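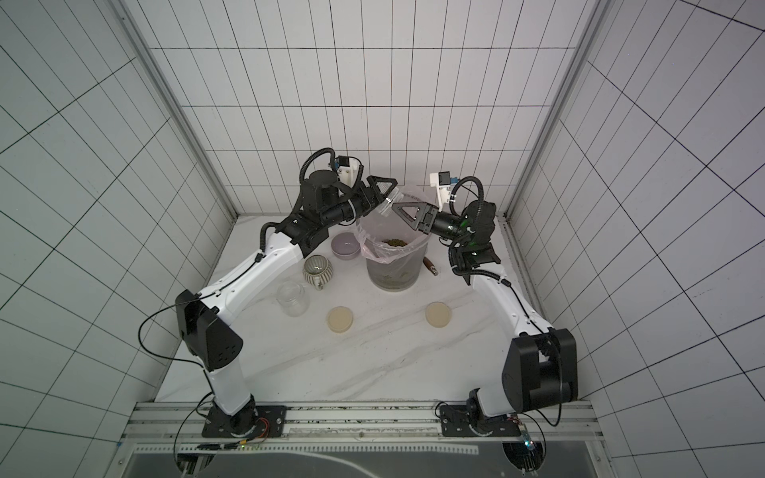 Saturday, up before 6 because the hall only opens for rehearsal until ten. Chibuzor Oyewole had the key and was already inside moving chairs when I got there. He is speaking fourth on the program and his subject is land disputes between villages, how they start and what the elders do to end them. I am the one helping him get it down to length. It was 218 lines when he first sent it to me in June, and too much of that was his grandfather's court cases.

We ran it 3 times. The first went long by four minutes. He keeps going back to the boundary stream at Dernach, and every time he does he adds another cousin. I told him to pick one family and stay with them. He picked the Ezes, which I think is right, as theirs is the case where both sides ended up sharing the well and the people in the room will want to know how. The second run was shorter but flat. He had started reading off the cards again. For the third I took the cards away and sat in the back row, and he lost his place once, stood there a bit, then picked it up at the wrong paragraph and it didn't matter.

Obinna Okoro came in near the end to check the sound. He says the Sundstead hall has a dead spot left of the lectern and speakers should keep to the right of the tape. He put down new tape. He also wants everyone's slides by Monday, and Chibuzor has no slides. That took some talking through. In the end Obinna agreed to leave the screen dark for that slot, though he wrote it down as "slides pending" all the same.

Coffee afterward at the place on Grukier Street. Chibuzor asked if the ending was too soft. He finishes on the two old men eating together, and he worries people will think he is saying a meal fixes everything. I said to put back the line about the fence that is still there. He had cut it to save time. He wrote it on a napkin and we worked out what could go to make room - probably the part about the surveyor, which I like, but it is the easiest to lift out.

I owe him a clean copy by tomorrow night. I also need to write the introduction, which the host will read, and he has asked me not to use the word "peacemaker." I have two tries so far and both sound like a job reference.

Home by noon. Back tire on the bike is soft again. Leftover rice for lunch, then slept for an hour, and started on the typing at three.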